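I signed up for the Pambridge night patrol in July, mostly because my bike had been stolen (twice!) and I was tired of complaining about it over dinner. You get a vest, a flashlight and a two-hour talk from the county police on what you may not do, and it's a long list. No chasing. No grabbing. Certainly no car stunts.

My first shift ran until 5 in the morning, up Landeg Street and back down again, and I loved it. The patrol took 117 calls that month, nearly all of them about car doors left open.

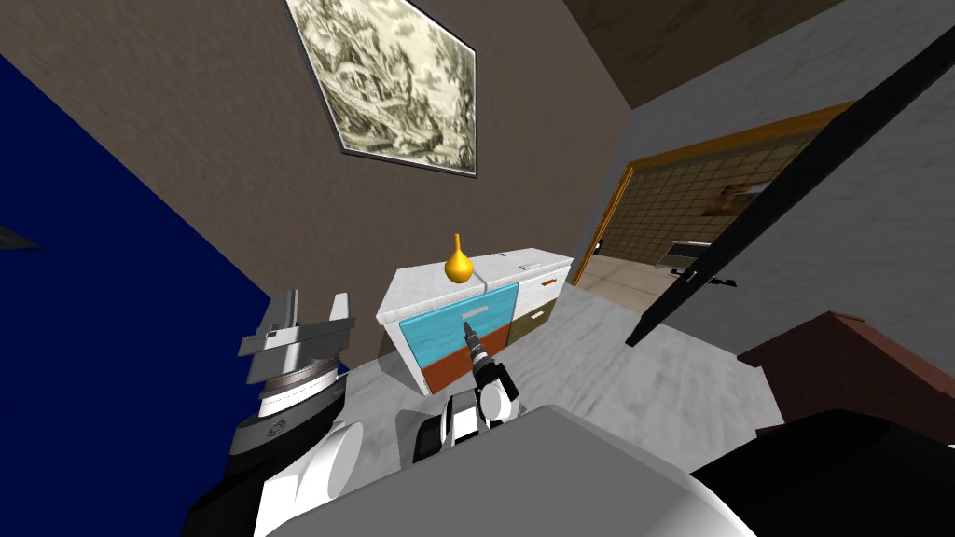
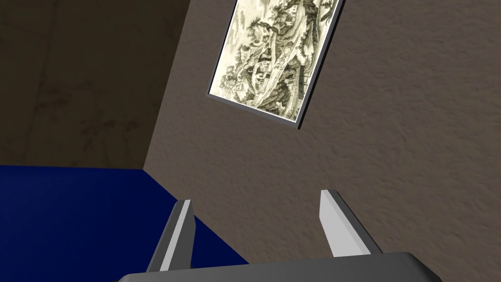 Kęstutis Koppel told me over coffee that I was being far too cheerful about it, that a vest makes people brave in stupid ways, and that he'd rather see the money go to 30 more hours of real officers on the street. We argued until the place closed. I still went out on Tuesday, though I did leave the big flashlight at home.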